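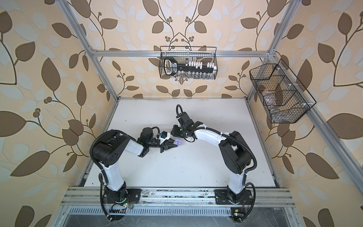
Page last modified: 28 March 2021

Stiltgate Readers > History > Hladun, The Parish Chest

behrouz_s
Finished the Hladun on the dissolution of Sundcombe Priory last night. 400 pages, and the monks don't leave until 106. I enjoyed it, but I'd like a word with whoever called it "gripping" on the jacket. There's a whole chapter on lead. Roof lead, mostly.

martalyt
The lead chapter is the best thing in it! Who bought it, who stole it, who bought it back from whoever stole it. I read bits aloud at dinner until I was asked to stop.

K. Ayaaba
I'm with Marta on the lead and against the book on nearly everything else. Hladun wants the townspeople to be heartbroken when the priory goes, and her evidence is two wills and a song. The song is a hundred years later.

behrouz_s
Two wills and a churchwarden's account, to be fair. The song is only in a footnote.

K. Ayaaba
It's a footnote that runs over three pages, Behrouz. I've lived in smaller footnotes.

zboiko
Which edition are you all on? Mine is the Werkance paperback and the index is off by 2 pages all the way through. I looked up "heresy" and got drains.

martalyt
Hardback, index fine, map upside down as far as I can tell. The river runs into the hills.

K. Ayaaba
Back to the wills. People left money to the priory because that's what you did. My grandmother left money to a donkey sanctuary and I never once heard her mention a donkey. You can't get grief out of that.

martalyt
You can get something out of it. One of those wills was made after everybody knew the place was finished, and he left them the money anyway. Chapter 34, near the end. I don't know what you call that if you won't call it loyalty.

K. Ayaaba
Bad legal advice.

behrouz_s
Has anyone read Levchenko on the same priory? Shorter, and he's much ruder about the last prior.

zboiko
Read it in December. He thinks the prior sold the bells himself. Hladun doesn't mention bells at all, unless they're under drains.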